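Breneck Shared Workspace: Desk and Room Booking FAQ

How far ahead can I book?
Members can book up to 7 days ahead. Casual users can book up to 3 days ahead.

Is there a minimum booking?
One hour for meeting rooms, half a day for desks. Bookings start on the hour.

What happens if I cancel?
Cancellations made before 5 pm the day prior are credited in full. Later cancellations are charged at the casual rate. No-shows are treated as late cancellations.

Can I move the furniture?
Yes, within the room. Return it to the layout shown on the door card before you leave.

Which lockers are available overnight?
Lockers 533 to 645 only. All others are cleared at 8 pm and the contents held at the front counter.

Who do I contact about invoices?
Saodah Ginting handles accounts. Quote your booking reference in the subject line. Organisations on monthly billing should write to Béla Borbély instead.

Do prices change during the year?
Rates are reviewed each March. Existing bookings keep the rate at which they were made.
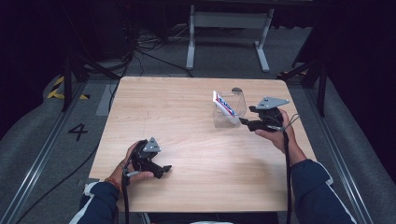

Is parking included?
No. Metered parking is available on Raleck Street, and bicycle racks are at the rear entrance.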